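Home Articles Topics Index Random page Help

Tile grout

Grout is the material that fills the joints between tiles once they have been set on a floor, wall or counter. It locks the edges of the tiles together, keeps dirt and crumbs from falling into the gaps, and gives a tiled surface its pattern of lines. It is easy to overlook, and yet it has a huge say in how a tiled room looks. The same plain square tile can seem crisp, soft, old-fashioned or loud depending on the color and width of the lines between the pieces!

Grout should not be confused with thinset or mastic, the adhesives that hold a tile to the surface behind it. Grout goes in from the front, after the adhesive has set.

History

People have been filling the gaps between tiles for as long as they have been laying them. Early builders used lime, sand, clay and crushed brick, mixed with water and pressed in by hand. Roman mosaic makers worked with lime mortars, and a good deal of their work can still be walked on, a wonderful thing to think about when kneeling on a bathroom floor with a sponge.

Portland cement, developed in the 1800s, changed the trade. It hardened faster than lime and was much stronger, and by the early twentieth century most tilers in Europe and North America mixed their joint filler from cement and fine sand. For a long time the choice of color was gray, white or whatever the tiler could manage with a handful of pigment. Ready-mixed bags of colored grout came later, and with them the wall of sample sticks found in tile shops today.

Types

Unsanded grout is a smooth mix of cement, fine powders and pigment. It is used in narrow joints, usually up to 1/8 inch (3 mm), and it clings well to walls. It is also the usual pick for polished marble and other soft stone that sand might scratch.

Sanded grout contains fine sand, which keeps the mix from shrinking and cracking as it hardens. It suits wider joints and is the standard choice for floors. Run a fingertip along it and the grain is easy to feel.

Epoxy grout is made from resins and a hardener. It resists stains and needs no sealer, so it is popular in restaurant kitchens, dairies and labs. It sets fast, costs more, and leaves a sticky haze if the cleanup is slow. Many tilers have strong feelings about it.

Premixed grout comes in a tub, ready to spread. Some kinds dry by losing water to the air and can take several days before they are ready for a shower.

Joint width

The width of the joint depends mostly on the tile. Machine-cut tiles with very even edges can be set with joints of 1/16 inch, while handmade tiles, which vary from piece to piece, need much more room. Terracotta floors often have joints of 3/8 inch or wider, and look all the better for it.

A floor with no joint at all is rarely a good idea. Buildings move a little with heat and damp, and tiles pushed edge to edge can chip or lift. Where a tiled floor meets a wall, or where two walls meet, the gap is normally filled with flexible caulk in a matching color.

Color

Grout that matches the tile makes the lines fade back, so the eye reads the surface as a single sheet. Contrasting grout does the opposite and turns each tile into a shape of its own. White tile with black grout has a strong graphic look often linked with old subway stations and butcher shops. White tile with pale gray grout is gentler, and it has stayed popular through every change of fashion, partly thanks to how well it hides everyday wear.

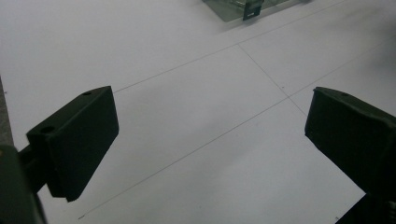
Cement grout usually dries lighter than it looks in the bucket, and it can take days to reach its final shade. Adding too much water makes the color weaker and blotchy. Tile setter Kevser Avcı, who wrote the short handbook Lines and Joints, tells beginners to grout 2 sample boards before touching the room, and to look at them once by daylight and again at 7 in the evening with the lamps on. It's lovely advice, and it has saved plenty of people from a color they would have regretted.

Mixing and application

Powdered grout is added to clean water and stirred until it is as thick as peanut butter. It then rests, or slakes, for the time given on the bag, and is stirred again. The tiler spreads it with a rubber float held at an angle, pushing it deep into the joints and dragging it diagonally across the tiles so that the edge of the float does not dig the fresh grout back out.

After a short wait, often less than 30 minutes, the surface is wiped with a damp sponge. A thin haze is left behind and is buffed off with a dry cloth once it has formed. For many people this is the best moment of the whole job. The smears vanish, the lines come up clean and even, and weeks of dusty work suddenly look like a finished floor!

Care

Cement grout is porous and soaks up oil, coffee and soap. A sealer slows this down, though it has to be renewed from time to time. Mild cleaners and a soft brush are enough for regular washing. Vinegar and other acids slowly eat into cement and are best kept away from it.

Cracked or missing grout can be scraped out with a small hand saw and replaced. Cracks that return in the same place usually point to movement under the tile, and new grout alone will not cure that.

See also: Caulk, Mosaic, Mortar, Terracotta, Thinset

Page editor: Kristine Enriquez | Contact | Copyright Florkance Home Encyclopedia | Back to top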